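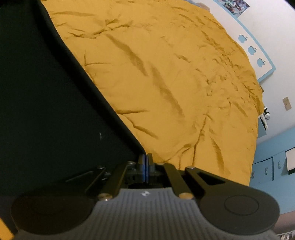 Weidong Meng held that a bed should be judged at nine in the morning, after it has been made and before anyone has sat on it, and that a cover which looks tired at that hour will not improve by evening. The remark was addressed to trainees at the Trastlow guesthouse, and it is a useful place to begin the study of bedspreads, quilts and padded covers.

# Chapter 9: Top Covers and the Finished Bed

The earlier chapters dealt with the parts of the bed that guests and residents feel: the mattress, the pad, the sheets and the blankets. The present chapter turns to the layer they see first. A top cover protects the bedding beneath it from dust and daylight. It also takes a great deal of use that the sheets never receive. People sit on it to put on their shoes, lay open suitcases across it, and set down bags, books, trays and boards of every sort.

Yellow is a common choice for rooms with white walls, and mustard shades are often selected where a pale trim, such as light blue, is already in place. A strong plain color has one cost that students should keep in mind. Creases throw small shadows, and on a single-color cloth there is no pattern to break them up. A wrinkled mustard cover will therefore look more wrinkled than a printed one in the same condition.

## Terms used in this chapter

**Top cover.** Any outer layer placed over made bedding for daytime use.

**Bedspread.** A top cover that reaches to or near the floor on at least one side. In everyday speech the word is used more loosely, and this book follows everyday speech except in the tables.

**Quilted cover.** A cover made of two layers of cloth with a filling between them, held together by lines of stitching.

**Padded cover.** A cover with filling that may or may not be stitched through. Padded covers without stitching tend to shift and bunch toward the foot of the bed.

**Drop.** The length of cloth that hangs below the top of the mattress.

## Why padded covers crease

A flat sheet can be pulled smooth because it is one layer. A quilted cover cannot be treated in the same way. The upper cloth, the filling and the backing each move a little on their own, and when the cover is folded or sat upon, the upper cloth gathers between the lines of stitching. Pulling hard at the corners tightens the backing and leaves the gathers where they were.

The method taught at Trastlow is to lift the cover by its two upper corners, let it hang for a moment, and lower it from the head of the bed toward the foot. The palm is then drawn across the surface from the center outward. Ironing is seldom advised – heat flattens the filling, and many fillings do not recover.

Storage matters as much as handling. A cover folded in the same place each time will take a permanent line there. The Skurnerico linen room keeps 166 covers on wide shelves, each rolled on a tube of 70 millimeters, and the folded stock was given up in 2000.

## Objects placed on the bed

Rigid items deserve separate mention. A board, a lid or a large folder laid across a padded cover presses along its edge, and the mark may remain after the item has been taken away. Dark painted surfaces can also leave color on light or bright cloth, particularly in damp weather. Staff should lift such items clear with both hands. Sliding them drags the upper cloth and may break the stitching.

Where a room lacks a table or a luggage stand, the bed will be used in place of one, and the cover should be chosen with that in mind. The Mestix and Mao grades, which are set out in Section 9.3, rank covers by how well the stitching resists this kind of wear.

## Before you read on

Students should have a quilted cover at hand for the work in Section 9.1. It need not be new. A cover that has been in daily use since June or earlier will show the effects of sitting and folding more plainly, and these effects are the subject of the first exercise.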